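I finally printed our photos. Not all of them, let's not get carried away, but there is now an actual book with actual pages sitting next to the couch, and my mother-in-law has already cried on it, so I'm counting the project as finished.

If you've been reading along since November you'll know I had big plans. I was going to make one book for every year going back to when the kids were born. I bought a notebook for it! I wrote the years down the side in green pen! Then I opened the photo folder on the computer and found 220 pictures of a single school concert, most of them the back of a tall man's head, and I closed the folder again and went and made soup.

What got me going again was Wayne MacLeod, who lives across the street from us and used to run the camera counter at Bailly back when Bailly still had one. I was complaining over the fence (I do a lot of my complaining over the fence) and he asked me how many pictures my own parents had of me as a kid. I thought about it and said maybe two albums' worth. And did I feel like anything was missing? Well, no. I know those albums by heart. There's one of me at Parkemine Lake holding a sandwich and looking furious, and I couldn't tell you what happened right before it or right after it, and I don't need to know.

So the new plan was one book, six years, 80 pictures. He picked the number. I tried to bargain him up to a hundred and he just kept raking.

I started by going through everything on the computer really fast, no thinking, just hitting the star key whenever something made me smile or wince. I did it in the evenings with the TV on low, and I'd recommend that to anybody, because if you sit there in silence you start having Feelings about every blurry birthday cake and you don't get past the first summer. It took me four evenings to get down to 200. I was so proud of myself. Then it took me another two weeks to get from there to 80, and I was a lot less fun to live with.

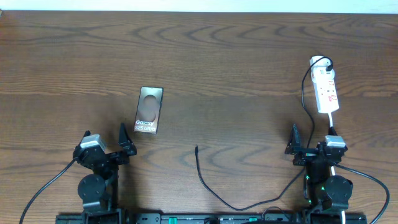 The hard part was the doubles. I don't mean exact copies, the computer can find those. I mean the five pictures of the same kid on the same swing, where in one his eyes are nicer and in one the light is nicer and in one you can just see my dad's hand coming in from the side to push. I went around and around on that one and in the end I took the hand. The kid's eyes are half shut and he looks like he's about to sneeze. My husband thinks I'm nuts, but he's the one who keeps opening the book to that page.

The other hard part was finding things. Our pictures were in so many places! Some were on the computer, some were in an online account with a password that belonged to an email address I don't have anymore, and a whole chunk of one year was on a memory card in the junk drawer, in with the birthday candles. I also had a bunch that people had texted me, and those were all tiny. They look fine on a screen and then you blow them up to a full page and everybody has a face like a thumbprint. If you have relatives who text you pictures, ask them to email the real ones. My sister grumbled about it for a day and then sent me everything from the Geltham trip, including three I'd never seen, and one of those ended up on the cover.

Okay, the book itself. I used Prisel, mostly because a friend had a coupon, and I thought it was decent. You drag the pictures onto the pages and it nags you with a little yellow triangle if something is too small to print well. Listen to the triangle. I ignored it twice and I can point to both pages from across the room. It also wants to lay everything out for you, four or five to a page with swooshes and little leaves in the corners, and I spent an entire evening taking the leaves off. I went with one big picture per page in some places and two in others, white background, and no captions except the place and the year, in small letters at the bottom.

I did go back and forth on captions. My grandmother wrote on the back of everything, and some of what she wrote is better than the picture ("Ed before the tooth"). But whenever I tried to type something like that it came out sounding like a greeting card. So I left them plain, and then when the book came I got out a pencil and wrote on a few of the pages by hand. Pencil takes fine on matte paper, by the way. I tested it on the very last page first, where it's blank anyway. I would not try it on the glossy kind.

Get the matte! I know the glossy looks brighter on the website, but ours gets read by people eating toast.

A couple of things I'd do differently. I'd put in more pictures of the house. I have a million faces and almost nothing of the old kitchen before we painted, and the kids were asking what color it used to be, and we all remembered a different color. I'd also get somebody to check the spelling before I hit order, because I have one page that says "Parkemine Lkae" and it's going to say that forever. And I'd put myself in it more. I'm in there three times, and once is a shadow.

The pictures that didn't make the cut are all still there, I haven't deleted a thing. They're in one folder now, at least, and it's copied onto a drive that lives in the closet at my mother-in-law's. I may get to a second book next winter. The girls want one that's only pets, including the neighbor's pets, and they've already started a list, which has the mail carrier on it for some reason.

Wayne came over to have a look, wiped his hands on his pants first, and went through the whole thing standing up at the counter. He liked the swing. He said I could've lost the two sunsets.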